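フェルトの食料品が並ぶ「布の商店」、Gakorauで9月に開店　縫いぐるみの調味料や缶詰3000点

布と糸だけで作った食料品を棚いっぱいに並べる展示「布の商店」が、9月にギャラリーGakorauで始まる。手がけるのは手芸作家のオクタビオ・キローガ(Octavio Quiroga)さんの工房Quiroga。調味料、缶詰、野菜、菓子、洗剤まで、会場に並ぶ品は3000点にのぼる。いずれも手縫いで、来場者は気に入ったものをかごに入れ、レジに持っていって買うことができる。

会場は川沿いの倉庫街Nedsideの一角にある。もとは乾物の卸問屋が使っていた建物で、1階の売り場には当時の木の棚が残っている。工房はこの棚の寸法に合わせて品ぞろえを決めた。背の高い瓶は奥の壁、缶詰は入り口の右手、野菜と果物は中央の平台に置く。冷蔵ケースの代わりには白く塗った箱を使い、布の牛乳やチーズを入れる。

キローガさんは舞台衣装の縫製を長く続けたあと、小物の制作に移った。最初に作ったのは台所にあった豆の缶詰で、知人の子どもの誕生日に贈ったものだった。翌年には注文が増え、工房として独立した。現在は10人の縫い手が在籍し、型紙の作成、裁断、刺しゅう、綿詰めを分担している。

品物の種類は168にわたる。同じ型紙から作っても、ラベルの文字は一つずつ縫うため、字の傾きや間隔がそろわない。工房ではこれを直さずに出荷している。「文字をミシンで入れれば早いのですが、棚に並べたときに面白くないのです。隣の瓶と少し違うくらいがちょうどいい」とキローガさんは話す。

手間がかかるのは調味料の瓶だという。缶詰は円筒に布を巻けば形になるが、瓶は下が広く、首に向かって細くなる。綿を均等に詰めないと途中で折れ、棚に立たない。ケチャップの瓶の場合、赤い起毛の布で胴を縫い、そのあとで白いラベルを付ける。ラベルは角に段のある形で、縁を金茶色と深い青緑の糸で囲み、内側に黒い文字と赤い数字を入れる。曲面に付けると文字が脇へ回り込むため、正面からは単語の途中までしか読めないこともある。 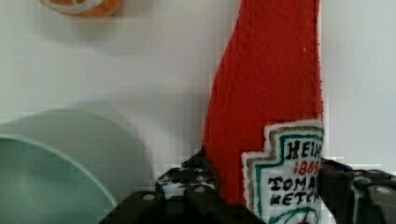
赤い布製のケチャップ瓶。ラベルには「1869」の数字が赤い糸で縫われている

綿の量は品目ごとに決めてあり、計量してから詰める。最初の年は縫い手の感覚に任せていたため、同じ瓶でも太さがまちまちになり、棚の一段に予定した数が入らなかった。今は型紙の裏に綿の重さと縫い代を書き、誰が縫っても棚に収まるようにしている。

会場構成はフロリアン・バイイ(Florian Bailly)さんが担当した。実際の食料品店を何軒も回り、通路の幅や値札の位置を調べたうえで図面を引いた。値札も布で、数字は印刷ではなくアップリケにした。照明は売り場の見え方を優先し、展示室でよく使うスポットライトを外して、天井から全体を照らす方式に替えている。「作品として眺めるより、買い物をしているうちに気づいてほしい。棚の前で立ち止まる人が多いので、通路は図面より広げました」とバイイさん。

入場は無料。品物の価格は大きさによって異なり、小さな菓子の包みから、両手で抱える小麦粉の袋まで幅がある。売れた棚には奥の作業場から順に補充するが、会期の後半には品切れになる種類も出る見込み。予約や取り置きは受け付けない。

2階では縫い方の講習も開く。初心者向けの回では布のトマトかレモンを選び、型紙を写すところから綿を詰めて口を閉じるまでを午後いっぱいかけて行う。経験者向けの回では瓶のラベルを取り上げ、曲がった面に文字を縫い付ける手順を縫い手が教える。針と糸、布は会場で用意する。はさみは使い慣れたものを持参してもよい。小学生以下は保護者の同伴が必要となる。

布の提供には生地問屋のFitidbergが協力した。売り場の床に敷いた布や店員役のエプロンも同社の在庫から選んだもので、閉幕後はほどいて次の制作に使う。端切れは袋詰めにし、レジの横で販売する。

開場は午前10時。Nedsideの船着き場からは徒歩で行ける。会場に駐車場はない。売り場内の撮影は自由だが、三脚の使用と、2階の講習中の撮影は断っている。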